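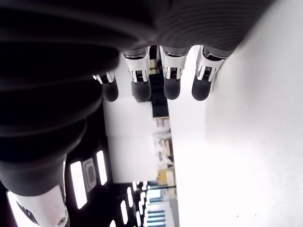 Botero 핸드를 10월부터 쓰고 있다. 그전까지는 Trivitz 평행 그리퍼만 썼기 때문에 손가락이 여러 개 달린 물건은 처음이었고, 적응하는 데 시간이 꽤 걸렸다. 제일 먼저 손을 본 부분은 손끝이다. 관절 쪽은 흰색 하우징인데 손끝은 검고 둥글어서, 납작한 물건을 집을 때 Trivitz의 평평한 패드와는 닿는 방식이 전혀 다르다. 패드는 면으로 누르고 둥근 손끝은 점에 가깝게 누른다. 카드나 얇은 플라스틱 뚜껑 같은 것은 바닥에서 들어 올리기 전에 한 번 미끄러진다고 생각하고 궤적을 짜야 했다.

비교는 Jakubowski 물체 세트로 했다. 예전 프로젝트에서 쓰던 것이라 집기 기준값이 이미 있었고, 새로 물건을 모으러 다니기 귀찮기도 했다. 두 그리퍼를 합쳐서 166회 시도했다. 같은 물체, 같은 시작 위치, 같은 제어기다. 제어기는 Skutlow를 그대로 뒀다. 제어기까지 바꾸면 뭐가 달라져서 결과가 달라졌는지 알 수가 없다.

결과부터 적으면 상자류는 Trivitz가 낫다. 모서리가 살아 있고 폭이 일정한 물건은 벌리고, 내려가고, 닫으면 끝이다. Botero로도 같은 상자를 집을 수는 있지만 엄지가 먼저 닿으면 상자가 반대쪽으로 밀린다. 엄지 속도를 늦추면 해결되는데 그러면 전체 동작이 늘어진다. 상자만 옮기는 작업이라면 굳이 핸드를 달 이유가 없다고 본다.

모양이 불규칙한 물건은 반대였다. 손잡이 달린 컵, 헝겊 공, 드라이버처럼 한쪽이 무거운 공구는 Botero가 훨씬 안정적으로 들었다. 드라이버는 Trivitz로 집으면 무게중심을 조금만 벗어나도 앞이 처진다. Botero는 손가락이 따로 감기니까 집는 위치가 조금 틀려도 버틴다. 비전 쪽 오차를 손이 어느 정도 받아 주는 셈이라 검출이 썩 좋지 않은 날에도 작업이 됐다.

애매했던 건 원통이다. 세워 놓은 원통은 둘 다 잘 집는다. 눕혀 놓은 원통은 둘 다 굴린다. Trivitz는 축 방향만 맞추면 되고, Botero는 축을 맞춘 다음에 손가락이 닫히는 순서까지 봐야 한다. 처음에는 모든 손가락에 같은 값을 줬다가 원통이 손바닥 밖으로 굴러 나갔다. 지금은 엄지를 먼저 절반쯤 굽혀서 벽처럼 세워 두고 나머지를 닫는다. 이 순서로 바꾸고 나서는 쓸 만해졌다.

손목 카메라 얘기도 적어 둔다. 평행 그리퍼일 때는 손가락이 화면을 거의 가리지 않아서 접근하는 동안 물체가 끝까지 보였다. 핸드는 그렇지 않다. 손 자체가 화면 위쪽과 한쪽을 크게 차지하고, 손가락을 굽히면 정작 봐야 할 접촉 부분이 그 뒤로 들어간다. 카메라 브래킷을 손바닥에서 멀리 빼 봤는데 이번에는 선반 같은 데 걸려서 원위치했다. 결국 접근은 고정 카메라로 하고, 손목 카메라는 손가락이 제대로 닫혔는지 확인하는 용도로만 쓴다.

노출도 문제가 됐다. 손은 거의 검은색인데 뒤에 흰 판이 있으면 자동 노출이 갈피를 못 잡는다. 흰 쪽이 하얗게 날아가거나, 손끝이 시커멓게 뭉개지거나 둘 중 하나다. 수동으로 고정하고 손끝이 구분되는 쪽에 맞췄다. 배경이 날아가는 건 포기했다. 손끝 윤곽만 나오면 내가 하려는 확인에는 지장이 없다. 천장 조명이 직접 들어오는 자세도 피하는 게 좋다. 손목을 크게 돌리는 동작에서는 조명이 화면에 그대로 잡히는데, 그 구간의 영상은 판정에서 빼도록 해 두었다.

Skutlow 제어기는 평행 그리퍼를 붙일 때는 불만이 없었다. 명령이 열기, 닫기, 힘 정도라 설정할 게 별로 없다. 핸드를 붙이면 얘기가 달라진다. 손가락마다 채널을 따로 잡아야 하고, 기본 타임아웃이 짧아서 손이 다 닫히기 전에 오류로 떨어진다. 타임아웃을 2000밀리초로 늘리니 없어졌다. 설명서에서 이 항목을 찾는 데 반나절을 썼다. 통신 설정 장에 있을 줄 알았는데 안전 기능 장의 표 안에 들어 있었다. 같은 증상으로 검색해서 들어온 분은 그쪽부터 보시길.

펌웨어를 올리면 손가락 영점이 초기화된다는 것도 적어 둔다. 나는 모르고 올렸다가 검지가 덜 펴진 상태로 하루를 돌렸고, 그날 데이터는 전부 버렸다. 위의 166회에는 들어 있지 않다. 지금은 전원을 켤 때마다 손을 완전히 펴는 동작을 한 번 넣고, 손끝 높이가 나란한지 눈으로 본 다음에 시작한다.

관리 면에서는 Trivitz가 편하다. 패드가 닳으면 나사를 풀고 바꾸면 된다. Botero는 관절이 많고 틈도 많아서 먼지가 들어갈 만한 자리가 여기저기 있다. 아직 고장은 없다. 다만 헝겊 공을 많이 집은 날은 관절 사이에 보풀이 끼어 있어서 핀셋으로 빼냈다. 압축 공기를 쓰면 더 안쪽으로 들어갈 것 같아서 쓰지 않는다.

케이블은 두 번 다시 정리했다. 처음에는 팔 바깥쪽으로 돌렸더니 손목을 끝까지 돌릴 때 당겨졌고, 안쪽으로 옮기니 팔꿈치에서 눌렸다. 지금은 바깥쪽으로 돌리되 손목 앞에서 여유를 한 바퀴 준다. 보기에는 별로지만 걸리지는 않는다.

당분간은 둘 다 쓸 생각이다. 상자 작업이 들어오면 Trivitz를 달고 나머지는 Botero로 한다. 교체할 때마다 툴 좌표를 다시 잡는 게 번거로워서 퀵 체인저를 알아보고 있는데, 핸드 쪽 배선 핀 수가 맞는 걸 아직 못 찾았다. 다음에는 얇은 물건만 따로 모아서 손끝에 실리콘을 씌운 것과 안 씌운 것을 비교해 보려고 한다. 실리콘 두께는 세 가지로 주문해 놓았고 아직 배송 중이다.

최종 수정: 2023년 12월 20일
댓글 3 · 공유 2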